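Slide 1. Title, wait for people to sit down

Hi everybody, thanks for staying after lunch. I coach the under-15 backs at Horthorpe, and I want to talk about passing off the weaker hand, which I've been nagging kids about for longer than I care to admit.

Slide 2. Where we started

So in November we filmed a whole block of games and I sat down with the laptop and tagged every pass. All 2819 of them! (Pause, somebody usually groans.) My wife thought I'd lost it. What I wanted was the split between left and right, and it was ugly. Our fly-half threw 23 passes off her left hand in the Sperling game and I'd call two of them good.
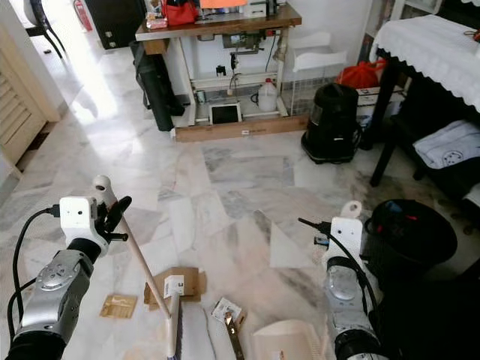
Slide 3. The drill

We call it the two-channel drill. You need a ball, four players and a strip of grass, and everybody runs it left to right, then back again, same speed both ways. The back hand does the pushing and the front hand steers, and kids mix those up constantly. I tell them to think about a long broom handle and a dustpan standing on the floor: you've got two tools, each with its own job, and you'd never try to sweep with the pan. They laugh, but they remember it on the field. Go slow for the first week. Let them drop it.

Slide 4. Numbers

Each player does 100 weak-side passes per session, split up between other stuff so they don't get bored. I used to do them all in one go and it was awful, the last bunch were just lobs.

Slide 5. Pletasero tournament

Play the clip here, sound OFF. Watch the inside center, second phase, she goes left without looking down at the ball. I yelled so loud the ref turned around. If the clip won't load, skip it and talk through the move on the whiteboard.

Slide 6. Questions

Somebody will ask about spin passes. I leave them alone until the flat pass works both ways. Handouts are by the door, grab one on your way to coffee.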